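Jun 25, 2024. Notebook, sim collection for Clarkia, pen and holder task

Long day but a good one, and I want to get it down before I forget which settings I touched. The plan from last week was to finish the pen holder batch in the simulator so the Grisville group can start a training run while they wait for their real arm to come back. I didn't quite finish, but I got a lot closer than I expected to at lunch!

First thing in the morning I pulled the newest Zania build and found that it had reset my teleop gains again. If your arm feels sluggish and a little drunk, that's what happened to you too. Copy the gains file out of the February folder and put it back by hand. I've asked (nicely, twice) whether the installer could leave that file alone, and I'll ask a third time.

After that I went through the camera setup. We record two views for every episode, a close one on the gripper and a wider one from across the table, and the policy sees both. I had been treating the close view as a kind of bonus, something to have in case we wanted it later, and after staring at it for most of the morning I've come around to thinking it deserves more care than that. Depending on the pose it can be nearly all finger and pale surface, and I'd like the labels to say so, because anybody sampling stills at random is going to land on plenty like this one. 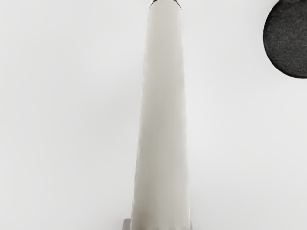 *Close view. One pale finger up the middle, dark speckled disk in the top right corner.*

I spent far too long wondering whether to move that camera. In the end I left it where it is. The earlier batches all used the same mount, and I would sooner have one consistent view with some boring stretches in it than two half-sized sets that don't match. If someone feels strongly the other way, please come and argue with me before we start on the next object, when it's still cheap to change.

Then on to the demos themselves. I drove 37 episodes today, in sets of 10 with a real break between them (tea, a walk to the end of the hall and back), and the last set came up short when my wrist started complaining. I kept all but 9. Most of the ones I threw out were my own fault: I came down too fast, clipped the rim, and then chased the holder across the table like somebody after a dropped hat. A couple of them I could probably have saved by trimming, but the trimmed ones always have that odd little jump at the start and I don't trust them.

What helped most was stopping above the holder before committing to anything. I had been trying to make one smooth swoop out of the whole approach, which looks lovely on replay and teaches the model very little about lining up. Now I bring the fingers over with a gap between them, check both views, nudge, check again, and only then go down. The episodes run longer, and I know disk space is a sore subject, but I think the slow part is where the useful information lives.
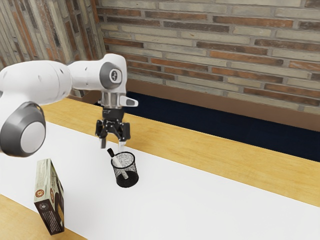
*Wide view, fingers open above the mesh holder, pen leaning inside. Box stays in as clutter.*

The lean of the pen matters more than I had guessed. When it tips toward the arm I have to turn the wrist quite a bit, and my demos get messy and different from one another. I've started writing the lean direction in the comment field in plain words, "left," "right," "toward," "away," and I'd be grateful if everybody used those same words so we can sort on them later. Please don't invent your own angles. We had that with the cup task and I'm still cleaning it up.

One small mystery: the Hou export script skipped 7 of the good episodes without a word of warning. The files are on the drive and they replay fine, so nothing is lost, but I couldn't see what they have in common. Same build, same lighting preset, similar lengths. My best guess is the comment field, perhaps a stray comma, and I'll try that first.

Still to do:

- rerun the export with the commas taken out of the comments
- drive more episodes with the pen leaning toward the arm, slowly
- put the gains file somewhere Zania can't get at it
- send Grisville the partial batch with a note about the close view

I'm leaving the workstation logged in with the replay tool open, in case anyone wants to look through the rejects tonight. They're in the folder marked "no."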